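Week 6: Joints and Fasteners
Intro to Mechanical Drawing, V. Vlachou

Last week covered flat parts. This week is about how parts are held together and how that gets onto paper. A fastener fixes two parts so they don't move. A pin joint holds two parts but lets one turn against the other. Draw them differently — a reader should never have to guess which is which.

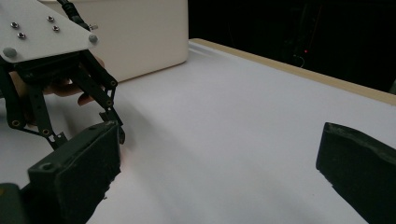
Centerlines go in first, before any outlines. Every hole, pin and screw gets one, drawn thin, and it runs a little past the edge of the feature. The small silver screws on the white plate would each need a crossed pair. The round pivot pins on the black linkage bars need them too, plus a note saying the bars turn there.

Repeated holes: dimension one, then give the spacing. Don't write the same number at every hole.

For Saturday: redraw the bracket from the Tratomel sheet. It is 74 mm wide and 100 mm tall. Full scale, two views, pencil only.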